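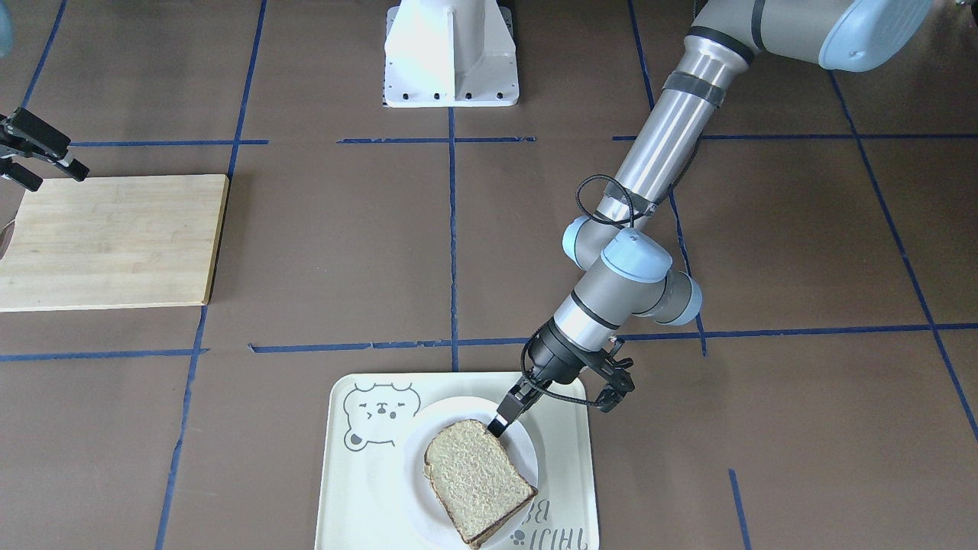
**Nultau** est un ordonnanceur de tâches pour cellules robotisées à deux bras, développé par la société Roltmont. Il répartit une suite d'actions de manipulation entre deux manipulateurs partageant un même volume de travail et arbitre l'accès aux zones où leurs trajectoires peuvent se croiser. Le logiciel ne calcule pas lui-même les trajectoires ; il délègue cette fonction à un planificateur externe et n'en conserve que l'enveloppe balayée et la durée estimée. Dans une tâche de table comme la manipulation d'une tranche de pain, le bras gauche peut ainsi tenir la tranche par un coin sur son assiette, tandis que la pince droite reste au-dessus de la planche à découper, chacune dans une région réservée distincte.

## Historique

La première version a été écrite par Eleri Lougher pour remplacer un automate à états finis dont les transitions étaient codées à la main. L'ajout d'un objet à la tâche imposait alors de réviser l'ensemble des verrous. Melina Chrysikopoulos a ensuite réécrit le module d'arbitrage et introduit la réservation par intervalles, devenue le mode par défaut. La branche initiale, dite Edwards, n'est plus maintenue ; son format de fichier reste lisible en importation.

## Architecture

Nultau comprend trois processus communiquant par mémoire partagée.

- Le **séquenceur** lit le graphe de tâches et publie les actions dont les préconditions sont satisfaites.
- L'**arbitre** attribue les régions de l'espace de travail et tient à jour la table des réservations.
- Le **superviseur** compare l'état mesuré à l'état attendu et déclenche, en cas d'écart, un arrêt local ou une replanification.

Le séquenceur et l'arbitre sont écrits en C++. Le superviseur, d'abord réalisé en Python, a été porté dans le même langage afin de supprimer les pauses du ramasse-miettes. Les descriptions de tâches sont des fichiers YAML, validés au chargement.

## Réservation des régions

L'espace de travail est discrétisé en voxels de 40 mm d'arête. Pour chaque action, l'enveloppe balayée par le bras, câbles et pince compris, est projetée sur cette grille, puis dilatée d'une marge paramétrable. Une région ne peut être détenue que par un seul bras à la fois, sauf si l'action est déclarée coopérative.

Une réservation est associée à un intervalle de temps et non à la durée entière de l'action. Un bras libère donc les voxels de sa phase d'approche dès qu'il les a quittés. L'horizon de réservation est fixé à 800 ms ; au-delà, les demandes sont mises en attente sans garantie d'ordre. L'interblocage est détecté par recherche de cycle dans le graphe d'attente. Le bras dont l'action a la priorité la plus faible est alors renvoyé vers sa dernière posture de dégagement.

## Actions de maintien

Les actions de maintien, dans lesquelles une pince immobilise un objet pendant que l'autre bras opère, forment une classe particulière. Leur durée dépend de l'action conjointe et ne peut être fixée à l'avance. L'arbitre leur accorde un bail renouvelable de 400 ms. Si le renouvellement échoue, la pince conserve son effort de serrage, le bras est figé et le superviseur prend la main.

Pour les objets déformables, l'ouverture mesurée des doigts ne suffit pas à confirmer la prise. Nultau accepte à cet effet un estimateur visuel externe, interrogé de façon asynchrone. Toute réponse datant de plus de 280 ms est rejetée.

## Limites

La grille est définie dans un repère fixe, lié à l'embase des robots. Un déplacement de l'embase impose un nouvel étalonnage. Les objets saisis sont représentés par une boîte englobante rigide, ce qui surestime l'encombrement des objets souples et réduit le parallélisme lorsque les zones de dépose sont proches. Le logiciel ne constitue pas une fonction de sécurité et doit être employé avec les dispositifs d'arrêt propres à la cellule.

## Outils associés

Prultulstead est un outil de relecture distribué avec Nultau. Il affiche la table des réservations sur une échelle de temps et permet de rejouer un journal d'exécution avec une marge de dilatation différente, sans robot connecté. Les journaux produits par la branche Edwards doivent être convertis avant ouverture.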